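カテゴリー:現場インタビュー/ロボットの失敗学
この記事は約5分で読めます

「いやあ、あれは恥ずかしかったです」。ウィルソン・ジャノスさんは席に着くなり笑い出しました。まだ何も聞いていないのに!

ジャノスさんはFendevoという小さな会社で、ロボットアームの把持制御を担当しています。今回お願いしたのは成功談ではなくて、4月に起きた「つかんだことになっていた事件」の話。シミュレーターの中で小さな部品をつかむ練習を延々と繰り返していたアームが、ある日から成績表の上でだけ急に上手になった、という一件です。

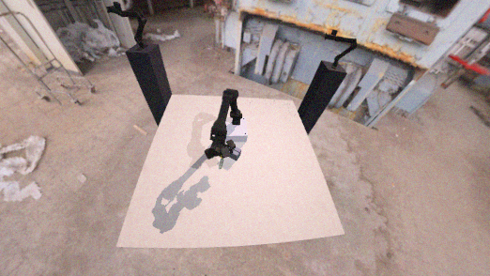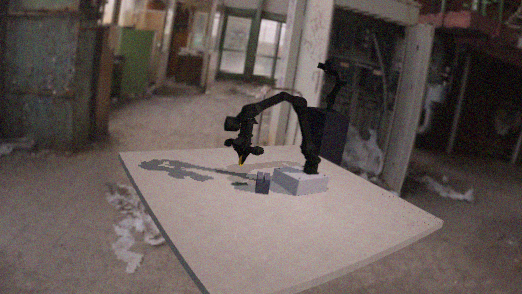 どちらもシミュレーターの画面。黒いアームと小さな部品、背景は荒れた工場風。

「2,000回の試行を一晩で回すんです。朝来て数字を見るだけ。で、その朝は失敗が15回しかなかった。前の日まで398回も失敗してたのに」

それは喜びますよね、と言うと、「喜びましたよ! 同僚のデバシシュ・チョウドリーにすぐ見せました。そしたら彼、全然喜ばない。『動画は見た?』って。見てないんですよ、これが」

二人で再生してみたら、アームは部品を持ち上げていませんでした。指先が部品の脇に降りて、横からぐいっと押す。押された部品が台座の角に乗り上げて、ほんの少し浮く。その瞬間、プログラムは「持ち上がった、成功」と記録していたのだそうです。

「判定が高さしか見てなかったんです。指で挟んでいるかどうかは見ていない。書いたのは私です(笑)」

しかも話はそこで終わりません。押しつけた力で、部品が台座に少しめり込むことがあった。物理計算はめり込みを解消しようとするので、次の瞬間、部品がぽーんと飛ぶ。これも高さの条件を満たすから、成功。私はここで声を出して笑ってしまったのですが、ジャノスさんの顔はちょっと真面目になりました。

「画面の中なら笑えるんです。でも同じ動きを実機に入れたら、台座に向かって力いっぱい押し続けるわけでしょう。指が折れるか、部品が割れて飛ぶか。その週の後半に、実機へ移す予定でした」

止めたのは安全担当のインマクラダ・ベニテスさん。成績の報告を受けて最初に聞いたのが「指先にかかった力の最大値は?」だったそうです。記録を出してみると、実機で許している上限を超えた試行が62回ありました。移行はその場で延期。ジャノスさんいわく「怒られるかと思ったら、淡々とカレンダーを消されました。あれはあれで怖い」。

私がずっと気になっていたのは、どうして前の日まで普通に失敗していたものが、急にそうなったのか。これは原因がわかっているそうです。台座の箱の当たり判定を軽くしようとして、設定を一つ変えていた。見た目は同じ箱なのに、計算上の角がわずかに斜めになって、部品が乗り上げやすくなっていたんですね。

「見た目と当たり判定は別物だって、新人には私が教えてるんですよ。その私がやった。変更のメモも『軽量化』の一言だけで、探すのに丸一日かかりました」

直し方も聞きました。まず判定を変えて、両側の指が部品に触れたまま、決めた高さで静止して初めて成功にした。次に、力の上限を超えた試行は、結果がどうあれその時点で打ち切り。それから、成績が急に良くなった日は、悪くなった日と同じように必ず動画を抜き出して人が見る。この最後のひとつが一番効いたと言います。

「悪い数字はみんな疑うんです。いい数字は疑わない。だってうれしいから」

わかります、私も原稿の文字数がぴったりのときは数え直しません。

直したあとの成績はというと、がくんと落ちたそうです。チームの雰囲気も少し落ちた(「しばらく誰も朝の数字を見に来なくなって」)。ただ、落ちたところから積み直した動きを実機に入れたときには、力の警告は一度も出なかったとのこと。とはいえ細長い部品はまだ苦手で、立っているものを倒してしまう癖は残っているそうです。

「倒れたらもう、指が入らない。今はそこをやってます。見ます? 失敗動画ならいくらでもありますよ」

見せてもらいました。三本目でまた部品が倒れて、ジャノスさんが「ああっ」と、初めて見たみたいな声を出していました。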